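Teaching an arm to strip old desktops – bench tips, software side

Quick ones from the workshop. Mostly control and planning, a bit of vision. We run Hudix for the planner, nothing fancy. Steal what you like.

Set the tool speed limit before anything else. Then the force limit. Then tea.

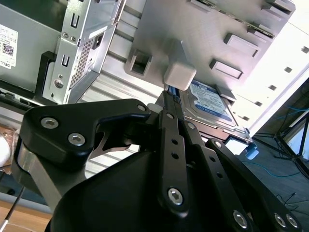 Collision models want to be fatter than you think. Pad the fingers by 2 mm in the planner, more if your calibration is old. Going in by the drive cage the finger bar ends up hard against grey plastic, and a model with no padding will call that free space. Plan the way out first, then the way in.

Shiny metal. Drop the exposure, lock it, turn auto gain off. Depth goes to mush on ribbed aluminium so mask it out and fit planes to what's left.
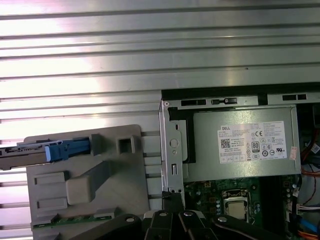
Don't retrain for every new case either. We got by on 300 labelled frames, and half of those were the same machine turned round. Save the failures in thier own folder.

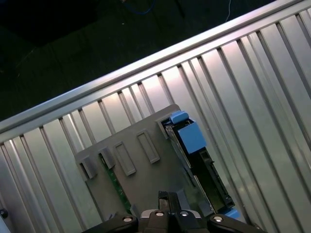 Pose estimation hates grey on silver. Use colour where you have it. The light blue bits next to the drive module stand out far better than the carrier does, so we threshold on those and work the rest out from the CAD. Check the angle too – a part lying skew across the ribs needs the wrist turned before the descent, not during.

Log everything with a timestamp. Run 841 made no sense untill we lined up the force trace.

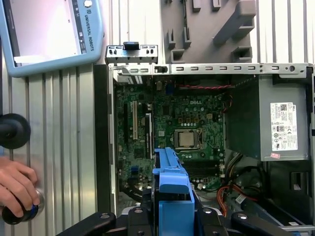
Manikandan Salian wrote in to say he'd skip the force limit in the planner and put it in the controller loop, as his planner only replans every 124 ms and a clip can snap well before that. Fair point. Have moved ours.

More in September, cable routing probably.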